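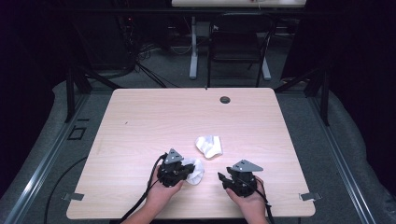 Two white cloths on the folding table, both of them bunched.

The linen room at Marchand handles 4,000 pieces in a normal week. Most of them are small: napkins, tray cloths, glass cloths, and the plain white squares that the staff call blanks. Large items such as sheets go through a separate line with a roller. The small ones are opened and folded at tables, and it is the table work that the room's supervisor agreed to discuss. She has run the section for seven years and asked that her name be left out.

Her first subject was the wad. Cotton squares that have been through a dryer tend to arrive bunched, with the corners folded inward and the hem hidden.

"A bunched cloth has four corners and you can usually find one of them," she said. "If you pull the middle, you get a peak and the rest stays crumpled. You want an edge. Run along the edge until it stops and you have a corner. Then you do the same thing in the other direction."

The method taught in the room has a fixed order. The cloth is set down near the center of the table. One corner is located and held. The worker follows the hem to the next corner and draws the two apart until the edge between them is straight. The cloth is then laid down away from the body and drawn back toward it, so that the far half settles first. Any remaining ridge is smoothed from the center outward.

She does not allow shaking, although it is common in other laundries. "Shaking works for a towel. With a thin square it flips a corner under and you don't see it until the second fold. Then you open it again, and you have handled it twice."

The tables were replaced in June. The old ones had a painted top that had worn through at the front. The new ones were ordered from Wotetti, with a pale wood-grain surface and a small round cable hole toward one side. She had no strong view on the color before they came. She has one now.

"White on white was hard on the eyes. You lose the hem. On a light wood color you can still see the shadow in the creases, and you can see where the cloth ends. I would have picked something darker, but dark tops show every thread of lint and then you are wiping all day."

The cable hole is a minor complaint. A corner dragged over it can catch, so cloths are kept to the middle of the table. She was asked whether it should be plugged. "There is a cap for it somewhere. We keep the cloths in the middle."

Height was a longer discussion. The room tried two settings and kept the lower one. At the higher setting, shorter workers lifted their elbows to reach the far edge, and the last fold came out uneven. The floor is carpeted, which she considers good for the feet and bad for everything else. A dropped cloth goes back to the wash bin without inspection.

The question of more than one cloth on the table came up several times. Marchand permits two. The second is set close by while the first is still being worked, and it must not touch the first once that one has been opened.

"Two is fine. With three, people start moving them around," she said. "Moving is not folding. The second one can sit there in a bunch as long as it likes. It doesn't need to be neat yet."

The standard fold for a blank is in half, in half again, and then in thirds. The hem faces in. Stacks are squared against a board and tied in a single direction. The tie cord, supplied by Banance in reels of 1,000, is cut to one length for all sizes.

Rejects are recorded by cause. The last full count before this interview listed 547 pieces. The largest group was stains, followed by torn hems. Bad folds made up the smallest group, and she was reluctant to take credit for that.

"A bad fold gets fixed at the table, so it never reaches the sheet. The number is low for that reason. If you want to know how well we fold, look at the stacks. Look at the side of the stack — if the edges step in and out, somebody was in a hurry."

New workers spend their first shifts on opening only. They take a bunched cloth, lay it flat, square the edges, and pass it on to someone else for folding. Some find this slow. She has kept the rule regardless, and she extended it to workers who transferred from the Isen site, where opening and folding are taught together.

"They fold well," she said. "They don't all open well. If it isn't flat, I don't care how good the fold is."

Her next change will be to the lighting over the back tables, where the fixtures throw a glare on the new tops. A request has been filed and no fitting date has been given.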